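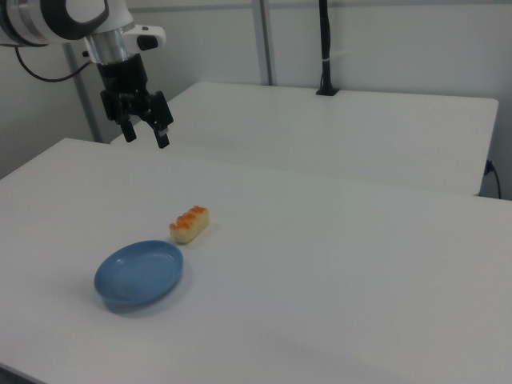 Prapai Sukprasert 来信问，桌面本来是平的，夹上立杆以后靠杆的那一角总要低下去一点，调脚也调不回来，是不是夹具拧得太紧。多数情况下与夹具的松紧无关，原因在安装顺序：先夹杆、后调平，桌脚的读数里就混进了杆和线的重量。下面按正确的顺序把前后两张白色工作台的摆放、调平、桌沿立杆的夹装和走线写一遍，旧版中关于垫片的一段有误，已在8月7日的修订中改正。

适用范围

适用于白色哑光面板、四脚可调的工作台，前后错开摆放，后桌后沿夹一根细立杆的布置。墙面有金属横轨和竖轨的房间，轨道只作基准线使用，桌子不与轨道连接。玻璃面板、蜂窝纸芯面板不适用，这两种面板承受不了夹具的局部压力。判断是否为蜂窝纸芯，可以用指节从桌沿向中间敲，边缘声音实、往里突然变空的，基本可以断定。拿不准时看面板底面的安装孔，孔壁里能看到芯材。

工具和材料

水平尺两把，一长一短。长的用来跨两张桌子，短的用来看桌角。
钢卷尺。
开口扳手，与桌脚锁紧螺母对应。
内六角扳手，与夹具螺杆对应。
硬橡胶垫片，裁成与夹具压板同样大小。
尼龙扎带和可反复开合的线夹，浅色深色都可以，同一根杆上用一种颜色，检查时容易看出缺了哪一个。
美纹纸胶带和铅笔。
无水酒精，无绒布。
塞尺，没有的话用打印纸代替，见第四步。

基准尺寸

这套布置在 Lamarar 的房间里用过，尺寸如下，单位均为毫米。其他房间照比例改，但改动之前先把原值记在纸上。

前桌台面高度：1000
后桌后沿到墙面的净距：245
立杆全长：2181
立杆到后桌近端桌角的距离：1031

后桌台面高度与前桌取同一个值。两张桌子型号不同时，以较高的一张的最低可调高度为准，另一张往上调。往下压的做法会让桌脚螺杆完全缩进腿管，以后再没有余量。

净距245是给夹具留的。夹具的后端、压板的旋转半径、弯过来的线都在这个空间里。净距小于夹具本体加一只手的厚度，螺杆就拧不到位，只能把桌子再拉出来重做。

第一步：清洁地面和桌脚

扫地，把桌脚所在位置的地面单独擦一遍。脚垫底部常粘有砂粒或胶，翻过桌子来检查。粘有硬物的脚垫不要刮，直接更换。脚垫更换时四只一起换，新旧混用会有高差，而且这个高差随时间变化。

地面有伸缩缝的，桌脚避开缝。避不开时让整只脚垫落在缝的同一侧。

第二步：确定基准线

从墙面取基准。墙面有竖轨的，先用铅垂检查竖轨是否垂直，再决定是否以它为准。肉眼看竖轨与桌沿是否成直角没有意义，站的位置稍微一偏，直的也显得斜。

在地面上贴美纹纸，画出后桌后沿的投影线，与墙平行，距墙245。在线的两端和中间各量一次。三处数值不一致，说明墙面不平，以最小的一处为准重新画线。

前桌的位置从后桌前沿量起。两桌之间留不留通道看用途，需要有人从中间走过的就留，不需要的让两张桌子靠近，但不要贴死。贴死之后一张桌子受力会传到另一张上，调平时互相干扰。前后两桌可以在左右方向错开，错开时露出来的后桌桌角要包边，或者换成圆角的面板。

第三步：放桌和粗调

两个人抬，抓桌架，不抓面板。面板边缘的封边条受力后会起翘，起翘后夹具压上去就会裂开。

后桌先放。四只脚的螺杆都旋出相同的长度，先求高度大致到位，再用扳手细调。放前桌时重复同样的操作。

粗调的标准：手压任意一角，桌子不晃。仍晃的，找出悬空的脚，向外旋到刚好触地，再旋半圈。不要同时动对角的两只脚，这样会把问题转到另一条对角线上。

第四步：精调水平

长水平尺沿后桌的长边放，读数，调近端和远端的脚。再沿短边放，读数，调前后的脚。最后放对角线。三个方向都在刻线内，锁紧螺母。

锁紧螺母时螺杆会跟着转。用一把扳手固定螺杆，另一把拧螺母。只用一把扳手的，拧紧后必须复测。

前桌按同样的方法做。做完以后把长水平尺跨在两张桌子上，两头各压住一张。气泡偏离，说明高度不等，调前桌，不动后桌。

检查面板本身是否平：短水平尺侧立在面板上，从下面看是否透光。透光处用塞尺量，没有塞尺就用打印纸，一张一张往里塞，塞不进去为止。面板中部下凹的，桌脚再怎么调也调不好，应在桌架横梁与面板之间加垫，垫片加在横梁上方，不加在桌脚下面。旧版写成了桌脚下面，照旧版做过的请改回来。

第五步：精调之后静置

桌子调好以后放一夜再夹立杆。脚垫受压会有沉降，新脚垫沉降多一些。第二天复测，有偏差的再调一次，然后用铅笔在每根螺杆和螺母的交界处画一道短线。以后只要看短线有没有错开，就知道螺母松没松。

开头那封来信里的情况，就出在省掉了这一步。

第六步：夹装立杆

立杆装在后桌后沿。位置从近端桌角沿后沿量1031，用美纹纸做记号，面板上下两面都做。下面那道记号经常被省掉，但拧螺杆时人蹲在桌下，看不到上面。

先查记号下方有没有横梁、螺栓头或线槽。夹具的下压板必须完整落在平的面上，压住半个螺栓头的，杆会慢慢歪。有障碍时沿后沿移动位置，移动后把新的距离记下来，替换基准表里的数值。

安装顺序：

用酒精擦净夹持部位的上下两面，等其挥发。
上下各放一片硬橡胶垫片，垫片边缘不超出压板。
夹具从后沿推入，推到底，底座后壁与桌沿贴合。
用手拧螺杆，拧到不能再拧。
插入立杆，插到底。
用水平尺或铅垂在两个互相垂直的方向检查杆身。
用内六角扳手再拧螺杆，每次四分之一圈，每拧一次看一次杆身。
杆身垂直且夹具推不动时停止。

判断夹具是否够紧，手握在底座上方一掌高的地方横向推，底座与面板之间没有相对位移即可。不要握在杆的高处推。杆全长2181，高处稍微用力，底座处的力矩就很大，这样试出来的松动是试验本身造成的。

细杆顶部会有摆动，这属于杆的弹性，加大夹紧力不能消除。要减小摆动，可以降低挂在杆上的物品的位置，或者换粗杆。把杆顶与墙上的横轨绑在一起也能减小摆动，但墙体的振动会传到桌面，对桌面稳定有要求的场合不要这样做。

立杆顶端距天花板、灯具的距离在插杆之前量。插杆时杆是斜着进来的，需要的高度比直立时大。房间净高不够的，先把杆分节，或者把夹具松开连同杆一起从侧面送入。

第七步：走线

线沿立杆背面走，即朝墙的一面。从底座往上，第一个固定点离底座一掌高，往上间距相等。固定点用尼龙扎带或线夹。扎带拧到线不滑动为止，能用指甲把扎带推动一点是合适的；推不动，说明线皮已经受压。

剪扎带余头时剪口与锁头齐平，用平口剪。斜口留下的尖角会划手。

线在离开立杆的地方要留弯。弯的半径不小于线外径的若干倍，具体看线的说明书，说明书没写的按十倍处理。弯朝下，让线的重量落在最近的固定点上，不落在插头上。凡是会跟着移动的线，弯要留得更大，移动到最远位置时弯仍然存在，并且不与桌沿、立杆摩擦。

电源线和信号线分开走。只有一根杆时，电源线走左后，信号线走右后，中间隔一个线夹的宽度。交叉的地方成直角交叉。

桌下的线全部离地。走横梁内侧的线槽，没有线槽的，用粘贴式固定座。固定座贴之前同样用酒精擦，贴上后压住半分钟，等一天再挂线。当天就挂，第二天多数会掉。

第八步：复测

立杆、线都装好以后，把第四步的三个方向重新测一遍。后沿一侧有轻微下沉是正常的，在刻线内不用处理。超出刻线的，松开靠近立杆那只脚的锁紧螺母，向外旋，每次八分之一圈，等一会儿再读数。调完重新画短线，旧短线擦掉。

两桌之间的高差也要再测一次。

桌面物品的摆放

调平以后再往桌面上放东西。重物放在桌架横梁的上方，靠近桌脚，不放在面板中部。经常要取用的放前桌，靠近人的一侧；备用的放后桌。前桌远端留出一段，不放高的物件，便于看到和够到后桌。

白色哑光面板容易留下灰色拖痕，多数是金属底或橡胶底的物件拖动造成的。移动物件时抬起来。已经有拖痕的，先用湿布，再用酒精，仍去不掉的用白橡皮轻擦。不要用海绵擦（纳米海绵），它会把哑光面磨亮，亮斑在顶灯下很明显，没有办法恢复。

需要固定位置的物件，在面板上用美纹纸标四个角，不要画整圈。整圈胶带撕的时候容易带起封边。美纹纸贴到三月以后再撕的，会留胶，建议每月换一次。

常见问题

Bożena Nowakowski 反映后桌调平以后，一推前桌后桌就跟着动。检查两桌之间有没有被线拉住。跨桌的线应在两张桌子上各有一个固定点，两点之间留弯。拉直的线会把两张桌子连成一体。

夹具拧紧后面板边缘发白。封边条受压变形。松开夹具，换大一号的垫片，让压力离开边缘。发白处不会恢复，但不影响使用。

立杆每隔一段时间就歪向同一侧。看线是不是都在那一侧。线的重量长期偏在一边，垫片会被压成楔形。取下垫片量两边的厚度，不等就更换，并把线移到杆的正后方。

水平尺读数正反不一致。把水平尺原地转一百八十度再读，两次偏向相反，说明尺本身不准。取两次读数的中间值可以临时使用，之后换尺。Werport 那批短尺有这个问题，已经停用。

桌脚螺杆旋不动。先看锁紧螺母有没有松开。松开后仍旋不动的，把这一角抬起来再旋，桌子的重量压在螺纹上时硬旋会伤牙。

墙轨与桌沿看上去不平行。用卷尺在两端各量一次。数值相同就是平行的，以尺为准。

检查周期

第一个星期每天看一次短线。之后每月一次，项目包括：桌脚短线、夹具底座与面板有无位移、扎带有无缺失、封边有无起翘、弯线处有无磨痕。搬动过桌子的，从第四步重新做起，静置一夜同样不能省。

记录写在一张表上，贴在后桌桌架内侧。表头为日期、检查人、前桌水平、后桌水平、两桌高差、立杆垂直、备注。读数没有变化也要填，空格以后分不清是没变还是没查。

修订记录

改正第四步中垫片的位置。
第六步补充了面板下面的记号，由 Kacper Wysocka 提出。
常见问题增加水平尺正反读数一条。
基准尺寸未变。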